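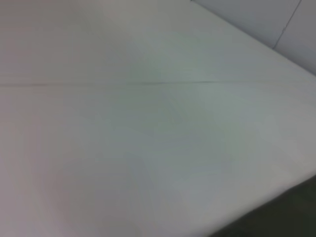 Field notes / outdoor geology teaching

26 Apr 2026 – prep for the Serken quarry day

Back from the recce with Dalia. Writing this up before I lose it, my field book got soaked and half the pencil has gone.

Went up by the lower gate, not the track the bus company wants. Lower gate is fine on foot, bad for a bus. Bus will have to stop at the Eltari lay-by and we walk the kids in from there. Dalia timed it at 20 minutes with us two and no kids. Double it.

Stop A, the pavement. Still the best opener. Clean bedding surface, joints running off to the north-east, and the grikes deep enough to get an arm in. Want them to measure joint spacing with the tapes before anyone says the word "joint". Last December Marwa tried it the other way round, gave the explanation first, and the group just wrote down what she'd said and never looked at the rock. So tapes first.

Crinoid bits at the east end, best on the slab with the orange lichen. Some brachiopod sections too but you need low light to pick them out, by noon they were gone. If we run two groups, the early one starts at A.

Stop B, the erratic. Granite sitting on limestone, you couldn't ask for better. Old survey stake next to it with 51 painted on it, use that as the meeting point. Thing to fix: the worksheet calls it "the big boulder" and there are now three big boulders, two of them rolled down off the bank. Need a sketch. Souad draws better than me, ask her.

Acid bottles – do NOT send the kids off with their own. One bottle per adult, dropper top, goggles. Dalia's point, and she's right, is that the fizz test on the granite matters just as much as on the limestone and we always skip it. Put it on the sheet as its own line.

Stop C, the old face. Fence is down along the south side. Rang Abdelghani from the car, he says the owner knows and it won't be mended before summer. So no stop C as written. Could do it as a view stop from the far bank, with the hand drawn section, and get them to mark where they think the beds dip. Dip looks like 4 or 5 degrees from there but I didnt get a proper reading, compass-clino was sticking again. The Ilent one. Third time. Borrow the Sezer from Hanane till it gets seen to.

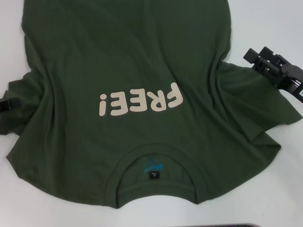
Green shirt, print side up, neck end nearest.

Numbers and money

Sign-ups stand at 197 across all the schools, which is too many for one day whatever we do. Split over four days. Hanane has the spreadsheet, I have an old copy, do not trust mine.

Transport quote came in at 2551 for everything, including the wait time. More than last year. Marwa thinks we can get it down if we drop the wait time and have the buses go back to the depot, but then if it pours we have a load of kids on an exposed hill and nothing to put them in. I'd pay for the wait. Talk about it when all of us are in.

Things that went wrong with the practice run indoors

Did the sediment jars with Souad after lunch. Sand, silt, clay, shake, leave. Sand dropped out right away, silt took a few minutes, clay was still hanging there when we packed up. Problem is a class won't sit and watch a cloudy jar. Options: start a set the night before and bring them out next to the fresh ones, or take photos on a timer. I like the first. Label the lids AND the jars, we mixed up two today and had to tip them out.

Grain size cards: the print shop version is too glossy, sand slides off. Went back to the old ones made with real sand and glue. Ugly, work great.

Hand lenses – need stronger cord. Two snapped. Also they hold the lens at arm's length like a detective, every time. Five minutes of practice on a thumbprint sorts it out. Put this in the leader notes, page 1, not page 6.

Question Dalia raised on the way down and I had no good answer: what do we want them to be able to do the next day? I said read a landscape. She said that's not a thing you can check. Fair. Her suggestion – give them a photo of a hillside they've never been to and ask what came first. Simple order of events. Try it out with the first school, same photo before and after the trip, see if the answers change at all.
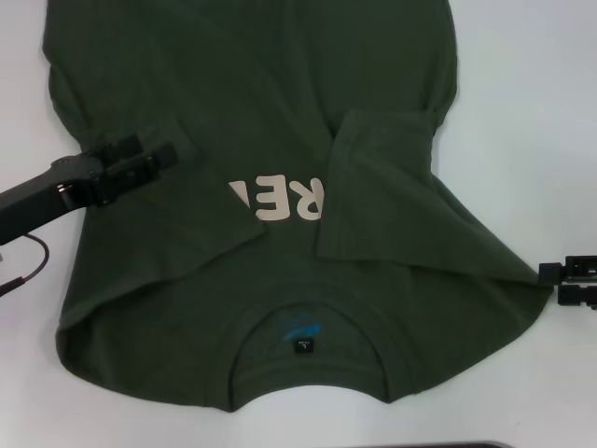

To do before the first group

Souad – sketch of the erratic, with the survey stake marked.
Marwa – call the bus people back, ask about the Eltari lay-by, get it in writing.
Me – rewrite the stop C sheet as a view stop. Redo risk assesment for the fence.
Dalia – hillside photo, and a second one in reserve.
Hanane – school split, and can I have the Sezer.
Abdelghani – second key for the lower gate.

Also buy droppers. And a waterproof field book, this is getting silly.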